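1 min read

On 8 Oct 2019 Ruwan Kanagaratnam wrote:
> Is the squad for the Drulla match final? I heard Farzana will not keep wicket.

Dear Ruwan,

The squad is final. Farzana made 78 against Estuvora and she will open, so Bhuiyan takes the gloves. We play 40 overs.

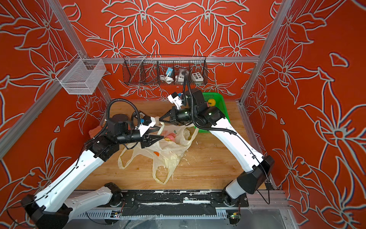 Two robot arms over a wooden tabletop, red-orange lily wallpaper behind

Please bring 2 new balls, and tell me if you need a lift.

Kind regards,
Farzana's captain

Contact the list owner | © Tenside Cricket List | Back to top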